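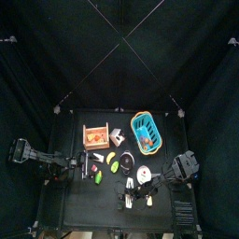
4. When the arms disagreed

Most of what we learned about the two-arm cell came from the runs that failed, so we give them a section of their own. We logged 623 sorting runs at the Pemdale bench, and 108 of those ended in a protective stop. That is far more than we had hoped for, and it kept us busy for most of December. It also gave us the best set of fault records we have ever had, and we were delighted to find that nearly all of them shared one cause.

4.1 The task

Both arms work over the same table. Each run begins with toy food and kitchen items spread across the surface, and the arms must move the food into one of two containers, a wooden crate or a plastic basket. Figure 3 shows the table with both containers towards the back, the cooking pot, and the two arms reaching in from either side. The planner, which we call Skinow, gives each arm one item at a time and reserves a patch of table around it. An arm may only enter a patch that it holds. The middle of the table is the busy part, as either arm can reach it and the planner is free to give it to whichever finishes first.

Figure 3. The Pemdale bench with toy items spread over the table, the crate at back left and the basket at back right.

4.2 What went wrong

In a typical stop, one arm would close on its item, begin to lift, and then freeze with the safety relay open. The other arm froze a moment later. The log said "force limit, wrist", which sent us off in the wrong direction at once. We took it at its word and spent a fortnight on the wrists. We swapped both force sensors, weighed every toy, and lowered the lifting speed twice. The stops carried on as before, and if anything they came a little earlier in the run.

The clue came from Anca Ene, who lined up the two arm logs by hand and noticed that their clocks were not the same. The left controller was ahead of the right one, and the gap grew slowly during a session. After a restart it went back to almost nothing. This was a lovely find! It meant that the planner could be told a patch was free while the other arm was still backing out of it. The arms then brushed each other, quite gently, and the wrist sensor reported a real force. The sensor had been right all along — we had simply asked it the wrong question.

Once we knew what to look for, the pattern was plain. Stops were rare in the first part of a session and common towards the end. They gathered in the middle of the table, where patches change hands most often, and we found hardly any over the crate.

4.3 Why the checks missed it

We had a check for stale messages, taken over from the Benítez controller, and it should have caught this. It compared each message with the clock of the arm that sent it. A message from a fast clock therefore always looked fresh to itself. The check passed its own tests because those tests ran on one computer, with one clock.

The safety relay, by contrast, did its job every time. It knows nothing about patches or clocks and opens on force alone. No arm was damaged and no one was hurt. We would urge anyone building a similar cell to keep that last layer as simple as ours, and to leave it switched on during early trials, however annoying the stops become.

4.4 The repair

We made two changes. Both controllers now take their time from the planner, and a patch is released only when the arm holding it reports a position outside the edge. The second change would have been enough to prevent contact, but we wanted the logs to be readable as well. It costs a short wait at each handover, which is noticeable when you watch the arms at work and makes little difference to the length of a run.

We repeated the long sessions with the same items and the same starting layouts. The late cluster of stops disappeared. A few stops remain, and those we have looked at so far are true grasp faults, mostly items pinched at one end and pressed into the table. They are a separate problem and a very interesting one, which we take up in Section 5 with the Dostden gripper data.

17 min read
3 comments · 2 shares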